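Holovko Storage and Fittings Project: Progress Report to the Radico Fund
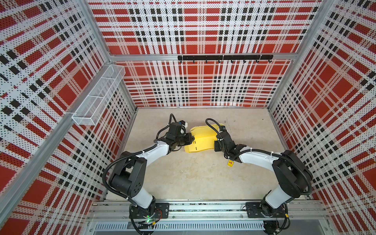
Submitted by: Project Office, Plernum
Date: 2023-08-29
Reporting period: second

1. Purpose of this report

This report sets out the work completed under the storage and fittings grant during the second reporting period, the spending to date and the work that remains. It follows the headings agreed with the Fund in January.

2. Work completed

The perforated wall panels have been installed on the left, back and right sides of the enclosure. The plaid finish in red, white and black was selected from the samples supplied by Nenberg and is the same on all three walls. The aluminum posts and the crossbar on the back wall are in place, and edging has been fitted along the bottom of the back panel.

The first hanging fittings have also been mounted. A black metal rail with eight hooks is fixed to the crossbar. A white wire-mesh basket with an open top, divided into sections by a cross wire, hangs on the left wall. Both are empty at this stage. Small hand items will be assigned to the hooks and loose items to the basket once the labeling plan has been approved.

The floor has a pale beige finish with a light mottling. No further work on it is planned under this grant.

3. Choice of fittings

The original proposal called for closed cabinets. After the first period this was changed, with the Fund's written consent, to open fittings that hang from the walls. Staff at Plernum asked to be able to check at a glance whether an item had been returned. The change did not affect the total award.

4. Spending

Panels and edging were delivered within the approved budget line. The hook rail and basket together cost $193, including delivery. An amount of $400 remains in the fittings line and is reserved for labels, spare hooks and a second basket. We do not request any transfer between lines.

5. Matters arising

Delivery of the panels from Nenberg took 29 days, longer than the supplier had quoted. The mounting of the rail was moved back as a result. The final completion date is unchanged.

Staff have asked whether the patterned finish will make small items harder to find against the walls. We will record any difficulty of this kind during the trial period and report on it. Plain panels of the same size are available from the supplier should a replacement be needed.

6. Work planned for the next period

Approval of the labeling plan
Purchase and mounting of the second basket
Start of a trial period of 60 days, with a weekly check of items returned to their places
Short written guide for staff at Plernum

The results of the trial will be included in the final report, together with receipts for all purchases made under the fittings line.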